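The Heden Kitchen

I was the one who broke the Heden kitchen, and I'd like that on record before Siyabonga tells it his way.

I joined the lab at Cillier in December, when the heat in our building was out and everyone typed in gloves. The lab had one big question that winter. If you train an arm in a kitchen that doesn't exist, how much does it matter that the kitchen is wrong? Everybody in the field has an opinion on this (mine was loud and borrowed from a podcast), but Siyabonga Mokoena wanted a number. He had a way of saying "a number" that made you feel you'd been caught eating in the library.

So we had Heden. Heden was a kitchen on a server. Black sink, marble counter, beige walls, a window onto a gray nothing. I spent more time in it that winter than in my own kitchen, which had a window onto a parking lot and a stove I was afraid of. In Heden I was a white arm. I'd sit at my desk with the controller in my lap and drive that arm at the counter over and over, recording every try, and the tries went into a folder, and the folder went into a model, and the model learned to be me, only with more patience.
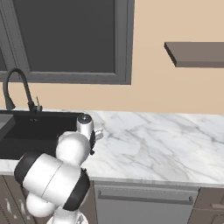
The Heden kitchen with a bare counter, arm up by the sink.

The method was called Listitz, after the town where Siyabonga missed a train and thought of it on the platform. I'll give you the short version. The usual trick is to shake everything up. You change the light, the counter, the color of the cabinets, you slide the objects all over, and the model gets so used to chaos that the real world looks like one more bad day. It works pretty well. Listitz did something much stingier. It left the whole kitchen alone and lied about one thing at a time. A bottle would weigh a bit more than it should. The counter would be slicker. You'd watch which lie made the model fall apart, and you'd collect more practice there and nowhere else.

"It's like finding out where a person is ticklish," I told my mother on the phone.

"And they pay you for this," she said.

They did, a little! We had 500 demonstrations in the first set, and over 73 of those were me knocking things down. Siyabonga wanted the failures kept. I wanted them burned. I'd hear him chuckling across the room and I'd know he was playing back one of mine, the arm coming in all proud and confident and then sort of shouldering the thing sideways like a drunk uncle at a buffet.

The brush was my task. Pick up the brush, carry it over the counter, don't touch anything else. I got so I could do it without thinking, and then I got so I couldn't do it at all if I did think, and I'd have to go walk around the block. There was a bakery called Oosthuizen on the corner with a woman at the register who figured I was going through a divorce. I never corrected her. She gave me the ends of the raisin loaf.
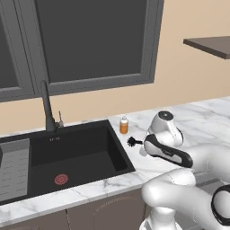 By then I was dreaming in there. In the dream I'd be looking out of the window at the gray, and I'd be completely happy, and I'd have no hands. I mentioned it to Siyabonga and he asked me which camera view it was from. He meant it kindly, I think.

Then came the night I broke it. I was alone, it was late, and I'd been told to run the slick counter. One lie, that's all, one friction value dropped a little. I typed it in the wrong box. What I'd changed was the gripper - I'd made the fingers slippery instead of the marble - and I went home and slept like a baby while the whole batch ran, 417 trials, every one of them with greased fingers.

I found out in the morning when I opened the results. The shaken-up model, the one that had seen every color of cabinet you could dream up, dropped the brush again and again. It would close, lift, lose it, and carry on across the counter holding nothing, very gracefully. The Listitz model dropped it too, at first. But in the wrong-box batch it had started doing something odd. It closed, it waited, it closed again. A tiny second squeeze.

I had never done a second squeeze in my life. I went through my demonstrations to be sure, and there it was, in try number 9, one of the bad ones. I'd fumbled the grip and panicked and mashed the trigger twice, and the brush had stayed put, and I'd gone on to ruin the run some other way. I remembered being mad about it. I'd wanted that one deleted most of all.

I took it to Siyabonga. I started with the apology, which was long, and he let me get to the end of it and then he pulled up a chair and watched the squeeze on my screen for most of an hour. He didn't chuckle once.

"Which box did you type it in?" he said.

I showed him.

"Do it again," he said. "On purpose."

So we did it again on purpose, and then again with a fresh seed, and it held up. Not huge, not the kind of gap you put on a poster, but it was there every time we looked. He finally had his number, and he wrote it on the whiteboard, and drew a square around it, and went to lunch by himself.

The paper went out in March 2020. There's a paragraph in the middle, very dry, that says the gripper friction condition was added following preliminary observations. I am the preliminary observations. My mother has it on her fridge with the line marked in yellow.

I still open Heden sometimes. I don't run anything. I bring the arm up by the sink and leave it there while I eat my raisin bread, and if Siyabonga walks by he leans over and moves it a little to the left.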